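Bowl maker's "saves a shelf" claim meets a tape measure

2 min read

Tableware firm Dendik says its new Negri nesting bowls will free up "a whole shelf" in the average kitchen cupboard. The claim has been on posters at Brakcombe station since April, and it does not say whose cupboard was measured, or what was on the shelf to begin with.

Asked for the figures, the company sent a one-page note. It describes a trial in 24 homes, all of them belonging to staff or their relatives, who swapped their old bowls for a stack of Negris. There is no mention of how many bowls they threw out first.

Lyle Lindqvist, Dendik's head of product, defended the wording. "People understand what we mean by a shelf," he said. He would not say how deep one was.

Nazma Wijesinghe, who runs the Jasumness kitchen shop on the high street, has yet to order any. At £60 for a set of 4, she said, customers will want more than a slogan – and most bowls of the same shape stack anyway.

The saving depends on how far one bowl drops into the next, a point the posters skip. Two plain white ones put together on a polished table still leave the rim of the inner bowl standing just above the outer, so every bowl added makes the pile a little taller. The inner one also has a small notch in its rim, on one side only, and Dendik's note has nothing to say about notches either.

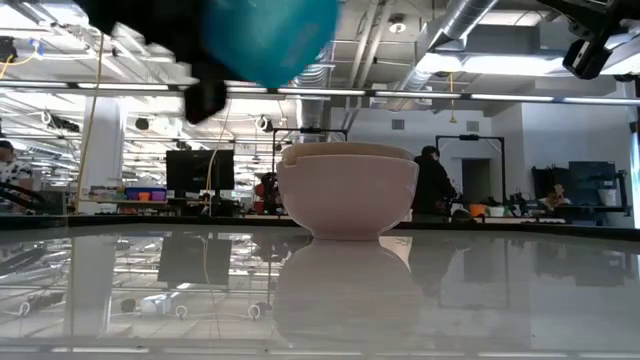
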